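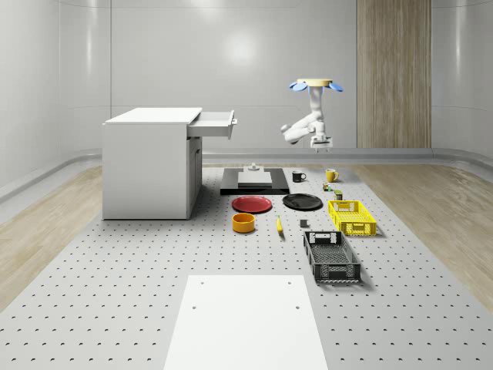
When should a block be sampled for sugar before harvest? Start at veraison, when the berries color and soften, and repeat at a fixed interval until the picking decision is made.

**Handout 3: Berry sampling and the picking date**
Course notes, M. Czerwiński, Jestcombe

Sugar rises quickly after veraison and then slows. Acid falls over the same period, faster in warm weather. A single reading says little; the trend between readings sets the date. Heavy rain can lower the sugar reading for several days, so note rainfall beside every result.
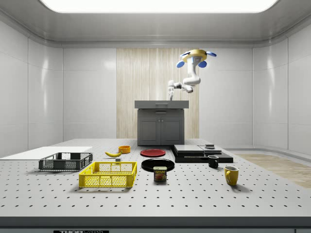

*Fig. 1. Ceiling-mounted arm above a gray cabinet.*

The worked example is the Brulton block, planted to Mazurek on a east-facing slope. It holds 734 vines. End vines and outside rows are left out, as they ripen differently.

Procedure:

1. Walk alternate rows and take berries from both sides of the canopy. Vary the position on the cluster – shoulder, middle and tip.

2. Bag the berries, keep them cool and crush them the same morning. Strain the juice before reading it.

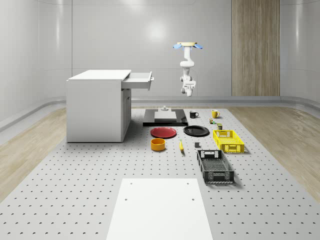
3. Read sugar by refractometer, then measure pH and titratable acidity. Enter all values on the Orkix sheet, one line per block.

4. Weigh a separate lot of 1,000 berries if a crop estimate is needed. Divide by the count for mean berry weight. 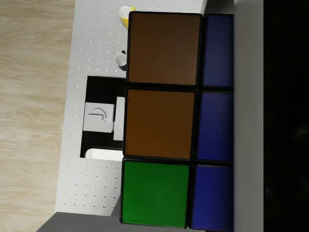
## Before the May session

Read the section on cluster thinning. Bring the Brulton figures from last season, with the pH column filled in.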